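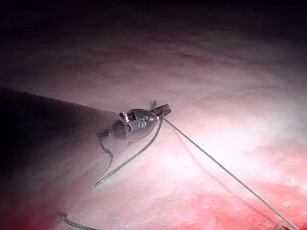

Gervásio Leite
Supply and Stock, Unit 4: When to Reorder

Last unit dealt with how much to order. This one deals with when. The two questions get mixed up in the homework every year, so keep them on separate lines of your worksheet.

The reorder point is the stock level at which you place the next order. To find it you need daily use and lead time, which runs from the moment the order is sent to the moment the goods can be picked from the shelf. Unpacking and checking count. Many stores leave them out and then wonder why they run short.

Worked case

Heminstead Hospital buys suture packs from Pakex. The operating rooms use 4 packs a day and the lead time is 27 days.

Use during lead time: 4 x 27 = 108 packs
Safety stock: 100 packs
Reorder point: 108 + 100 = 208 packs

Stock this morning is 212. If use is normal, the level reaches 208 at the end of the day and the order goes out then. 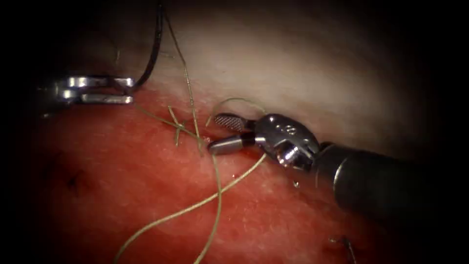 Fig. 2. Grasper jaws and suture thread.

Safety stock covers two things: use that is higher than usual and deliveries that come late. It is not a target. If the shelf always holds more than the safety stock when the delivery arrives, the figure may be too high, and money is sitting in boxes. Packs with a use-by date make this worse — old stock has to be thrown out.

Compare a second supplier, Tritus, which charges more per pack but delivers in four days. Use during lead time drops to 16 packs. Safety stock could be cut as well, though the formula won't tell you by how much. For that you need a record of past deliveries. Bring your calculators in February, when we do this with the Kudo spreadsheet.

Common errors

Counting packs on order as packs on the shelf.
Using working days for lead time and calendar days for use.
Leaving the reorder point alone after a change of supplier. 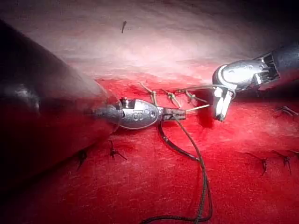

One comment on the first version of these notes asked why the safety stock was set at 100 when the worst month on record would have needed far less, and said the extra packs should be treated as a cost of dealing with Pakex and added to its price before anyone compares it with Tritus. Do the comparison both ways for Exercise 3.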